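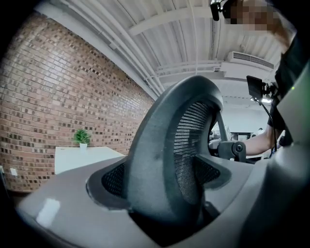 Why chairs, of all things, was the first question a reader sent in after my last bit on Dranthorpe, and could they please do dishwashers next. Fair enough! I put it to the crew when I dropped by on 27th February, and the answer was that every office has chairs, every chair is a slightly different shape, and a learning system that has only met one kind gets badly confused by the next.

So they're gathering examples, lots of them. The project is called Jondenar and the idea is simple enough that even I could follow it. People do an everyday job by hand with a gripper tool, the tool records how it went, and then they do it again from another angle. Headrests, backrests, armrests, the lot. The target is 100 recordings for each chair, and they had 31 in the bag for the current one when I arrived (I was allowed a go, and mine was politely thrown out).

I asked whether the dull repetition gets to them. A bit, apparently, but they swap jobs every two hours and the kettle is never far off. What they really want is variety, so a second site at Nidurcombe is meant to start in September with four more kinds of chair and, I'm told, a few stools. Ansari is paying for that part.

No word on dishwashers yet, but I did pass it along. If I get back out there before spring I'll ask again, and maybe have another crack at that headrest.

Recent items
Nidurcombe library extends its evening hours
New bike racks for the station
What's on at the community hall
Letters: your thoughts on the bus timetable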